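Two-arm cell: swap both grippers or just one?

Posted by Helmut Hagedorn in Grippers and End Effectors

I have a small bench cell with two arms mounted on the same front beam. Both still carry the Takberg parallel grippers with the triangular finger pads. The job is moving thin cables out of a blue bin and putting small parts into a four-slot desk organizer at the back left. Small parts are fine. Cables are not. Out of 301 cable picks, 180 came up with exactly one cable. The rest were either nothing or a whole knot.

I can get a pair of Landska grippers with narrow flat fingers, or buy one and keep a Takberg on the other side. They bolt to the same wrist. Has anyone run a mixed pair? I also don't know if I would have to move the wrist cameras. 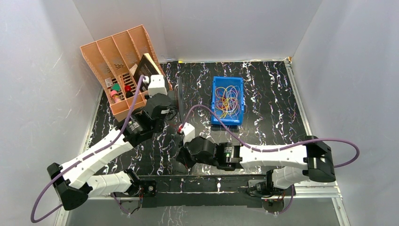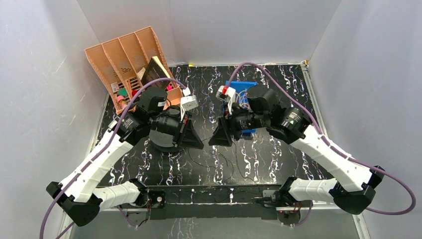

Controller is a Drellska, current firmware, both arms on one unit. Grip force is at the factory setting. Same cables every time, and I put them back in the bin by hand between runs.

Britta Mühlbauer
We ran one of each for most of a winter. It works, but you need two gripper profiles in the Drellska, and the tool offset has to be entered separately for each arm. We forgot the second offset and spent an afternoon blaming the camera calibration.

Before you buy anything, lower the closing speed. On thin cable our Takbergs pushed the strand away before the pads met. At half speed we got a lot fewer empty picks. It did nothing for the knots. For those we had one arm lift and the other hold the pile down, and for holding down the wide pads were better than the narrow ones. So I would buy one Landska and put it on whichever arm does the lifting.

Cameras can stay where they are if the new fingers are the same length. If they are longer, redo the calibration on that arm only.

benchrat_2000
just get two. mixing is a pain

orchard_st
Check the purple cables too. With that much loop beside the arm you can catch one on the outside of a move, and a different gripper changes how the wrist turns. I clip mine at the elbow and leave slack only at the wrist.

Can't comment on the Landska, I have never used one.

Helmut Hagedorn
Thanks. Halved the closing speed on both arms last night and empty picks are down, knots about the same as Britta said. Ordering one Landska for the right arm.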